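Gift bag reuse — project report, group 5
Vinzenz Plattner, Leopold Pichler

Question was simple. How many times can a paper gift bag be used before the handles give up? We asked 16 households to pass bags on from January and fill in a card each time. Two cards never came back.
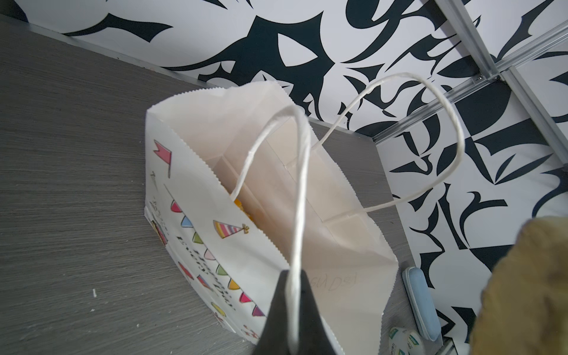 Handles were the weak point, as we expected. Tearing started where the rope meets the paper, hardly ever at the base. Birthday bags did worst for a differnt reason — people felt odd reusing them. A white one with twisted paper handles, bunting and a stripy party hat on the side only suits one sort of occasion. Plain bags went round more.

Still to do: weigh test, redo the table for Braltwood bags, ask Leopold for the missing reciepts.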